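Genditia Boards > Small Builds > Three cubes, one square: what order do you stack?

trerkska28
Posts: 1,258
OK, stacking people, I need opinions! Red, yellow and green cubes, a white tabletop and a square marked in black tape. The tower has to stand inside the square. I love this little puzzle way more than I should – three blocks and I've spent a whole Sunday on it.
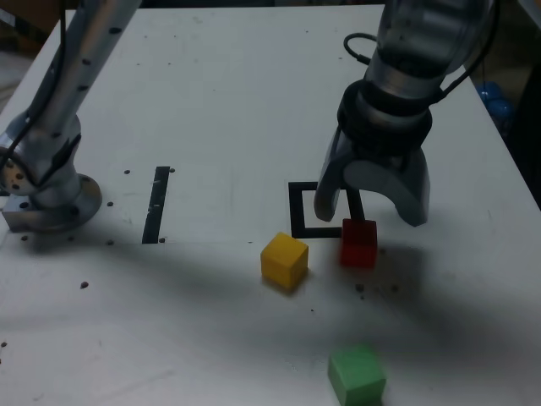 Red, yellow and green on the table, red closest to the square.

Which one would you put at the bottom, and does it even matter?

fonden_fan
Posts: 3,301
Red first, easy. It's right by the tape, so you barely have to move it. And yes it matters, because a crooked bottom block haunts you all the way up.

Zuleica Vieira
Posts: 1,016
I disagree! I'd go darkest to lightest, so yellow belongs on top. It looks so much better when the bright one is the last thing your eye lands on. Tape squares are great though, I put one on my desk after the Tavares thread and I use it constantly.

trerkska28
Yellow on top does sound pretty, but I'm with fonden on red at the bottom. My pick is red, yellow, green, like a traffic light standing on its head. Look how nice it is with the white showing around the base:

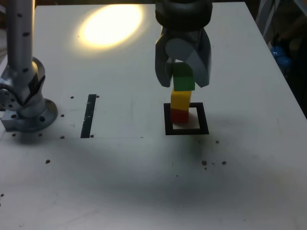

Re: Three cubes, one square (page 2)

fonden_fan
Oh that's lovely. Green on top wins for me, sorry Zuleica.

Zuleica Vieira
Still not sold on the colors, but it's a great little tower. Is anyone else fussy about lining up the faces? I square the bottom one to the tape and then match every edge above it.

fonden_fan
Nope, a slight twist per block looks more alive.

Zuleica Vieira
A twist?? Inside a square??

trerkska28
Ha, I'm on team straight edges, but now I want to try the twist too. Has anyone done this with four cubes? I'm thinking blue, and I have no idea where it goes.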